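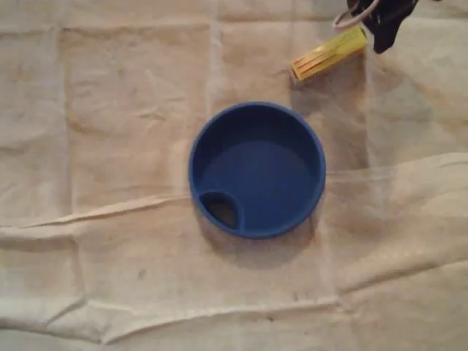 One user of the old sheet wrote in to say that the cloth step came after the camera step, so they had to do the camera step twice. Fair. Order is changed below – cloth first, then camera, then everything else. They also asked for the recovery steps to be on the same page as the first pick. Done, see 4.6.

Support > Zultton Tabletop Kit > Setup guide > 4. First pick on cloth

4. First pick on cloth

Do sections 1 to 3 first. Arm bolted down, controller on, stop button tested. If the stop button has not been tested go back and test it.

You need:
- the arm with the Condent gripper fitted
- the cloth from the kit, or any plain light cloth that covers the work area
- two small items, one round, one long and thin
- a bright room, blinds down if there is direct sun

4.1 Lay the cloth

1. Press STOP. Arm must be still before hands go in.
2. Spread the cloth over the whole work area. Fold lines are fine, no ironing.
3. Pull out any big ridge near the place where you want to pick. Small wrinkles can stay.
4. Tape the corners under the table. Not on top, the tape shines and the camera picks it up as an item.

Note: a small stain is OK. A dark spot bigger than a fingertip may show up as an item. Turn the cloth over or mask the spot in the Kocsis app (Scene > Mask).

4.2 Set the camera view

1. Open Kocsis, go to Scene > View.
2. Check that cloth fills the view edge to edge. Bare table showing at a corner = move the cloth, dont move the camera.
3. Tap Lock.
4. Tap Learn background. Takes 8 seconds. Keep hands and sleeves out.

If you bump the table after this, do steps 3 and 4 again.

4.3 Cable check

1. Look at the thin cable at the gripper. It should have a loose loop, enough for a full turn of the wrist.
2. In Kocsis tap Wrist > Sweep. Arm turns the wrist slowly both ways.
3. Watch the loop. It must not go tight and must not hang lower than the finger tips.
4. Too tight – open the clip, feed some cable through, close the clip. Too low – other way.

CAUTION: Press STOP before touching the clip. The wrist can start without a sound.

4.4 Place the items

1. Put the round item near the middle. A lid or a cap works well. Open side up for the first try, so the fingers can take it by the rim.
2. Put the long item off to one side, at any angle. Leave a clear gap between the two, wider than the open gripper.
3. Nothing else on the cloth. Pens, screws, coffee – all off.
4. Tap Scene > Find. Each item should get one outline.

Two outlines on one item? Usually a printed stripe or a hard shadow. Move the lamp or turn the item a little, tap Find again. No outline at all, item is probaly too close in color to the cloth.

Note: lids with a spout hole sometimes get a second small outline inside the first. Tap the small one, tap Merge.

4.5 First pick

1. Hands clear. Step back from the table.
2. Set speed to 2. Leave it there for the whole section.
3. Set grip force to 800. This is the kit default, unit is counts, see the table in section 7.
4. Tap the long item on the screen, then tap Hover. Arm goes over the item and stops above the cloth.
5. Check from the side that the fingers line up across the item, short way. If they line up the long way, tap Rotate.
6. Tap Pick. Fingers go down, close, lift.
7. Tap Place, then touch a clear spot on the cloth. Wait for the green bar.
8. Same again for the round item. Tap Rim grip before Hover.

CAUTION: Do not reach in to straighten an item while the arm is in Hover. Hover is not stop. Press STOP, fix the item, release, tap Find again.

CAUTION: Keep long hair, lanyards and loose sleeves away from the wrist.

4.6 If it goes wrong

Code 71, cloth pinched. Fingers closed on fabric. Press STOP, open the gripper by hand with the side lever, smooth the cloth, redo 4.2 steps 3 and 4. Then raise Pick height one notch.

Item slips out. Wipe the finger pads with a damp cloth, let dry. Try again at the same force before you raise it.

Arm stops short above the item. View was not locked, or table got bumped. Redo 4.2.

Rim grip misses to one side. Run the Tallside offset check, section 6.

When both items pick and place cleanly, save the scene under Scene > Save as. Use a name you will know later, the list does not show pictures. Go on to section 5, Bins and trays.

We use cookies to remember your language and kit version. Accept all | Settings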